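Why Did the Robot Stop? The Great Sock Mix-Up at Plarngate

Most stories about robots going wrong have lasers in them. This one has laundry.

Plarngate is a place that washes and folds things for hotels and swimming pools. One January, the folding was being done by a robot called Natard. Natard had two arms, no legs and no sense of humor. In its first weeks it folded 1,988 towels, and the grown-ups were so pleased that they stopped watching it. You can probably guess what happens when grown-ups stop watching something.

At four in the morning, a sock got stuck to the corner of a towel. It was a small sock. Natard reached for the corner of the towel and got the sock instead.

Now, you would notice if you were holding a sock. You would say "ugh" and put it down. Natard had been told to do three jobs: pinch the corner, lift, fold. It pinched something, so it was happy to go on to the next job. It lifted the sock very carefully. Then it folded the towel that it was not holding.

It did this 333 times.

By breakfast there was a beautiful pile of nothing at one end of the table and a large heap of towels on the floor at the other. The sock was in excellent shape.

What went wrong?

When a machine does the wrong thing, engineers call it a fault. Sugeng Kwok, the engineer who came to look at Natard, found two of them.

The first fault was in the checking. Natard checked that its fingers had closed on something. It never checked what the something was.

The second fault was worse. Natard had a rule that said, "If a fold fails, try again." That's a good rule. But there was no rule saying when to give up, and a robot without that rule will keep trying until somebody pulls the plug or the sun burns out.

How do you fix it?

Sugeng gave Natard a new rule: after 2 bad folds, stop and switch on the orange lamp. The lamp means "please send a human." She also made it look at the cloth again after each pinch.
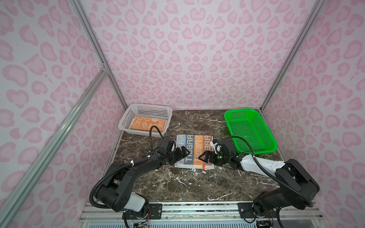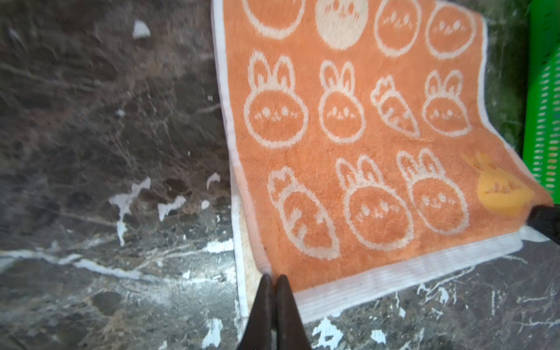
Corners are the hardest part of folding for any robot, because cloth won't keep its shape. A cup is always a cup, but a towel can be a square, a sausage or a lump. Patterns can be tricky too. On an orange towel covered with rabbits and carrots, a robot has to work out which lines are the edge of the cloth and which are just somebody's ears. You do that without trying. Natard needs a camera and a lot of practice.

Stay out of the way

There is a safety rule here for people as well. When a robot stops, it may only be waiting. If you reach in to grab a sock, the arm could start moving again, and it has no idea that you are not a towel. At Plarngate, you press the big red stop button first and then turn the key. Only after that do you touch anything - even if it's your sock.

Natard is back at work. It has folded 978 towels since the repair, and the orange lamp has come on several times. Once it was for another sock. The other times it was for a towel folded so badly by a human that Natard couldn't find the corners.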